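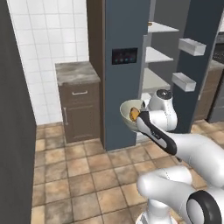 About Preketti

Preketti sells and services dishwashers, glasswashers and the other wet, noisy things at the back of a commercial kitchen. Our customers are cafés, pubs, care homes, schools and one very particular golf club.

We began with 2 vans and a lock-up in Zilbridge, repairing machines that other people had sold. It was a good education. We learned which door springs give up first, which pumps object to lemon pips, and how many kitchens had been sold a machine far too big for the plates they own. After a few years of muttering about this we started selling them ourselves.

These days we hold 800 spare parts on the shelf and look after 983 machines under contract. The lock-up has gone. We now have a proper unit on the Cluron estate, with a showroom, a workshop and a kettle that has been descaled at least once.

What we do

Supply and installation of undercounter, pass-through and rack conveyor dishwashers
Glasswashers for bars of all sizes
Water softeners, which you will be told you need, and do
Sinks, tabling and waste disposal units
Repairs to most makes, including some whose makers would prefer to forget them

Before quoting we visit, measure the doorway and ask what you wash on your busiest night. Please tell us the truth about the doorway. We have taken a window out before and would rather not make a habit of it.

In March we took over the service side of Usmani Catering Repairs, so if you were an Usmani customer your contract carries on as before, same terms, same phone number. The invoices look different. Sorry about the green.

Our engineers are employed by us, all nine of them, and they will wear overshoes if you ask. Call-outs booked before noon are normally attended the same day within our area. Outside it, ring us and we'll have a look at the map.

Showroom open 9 to 5, parking at the rear, mind the speed bump.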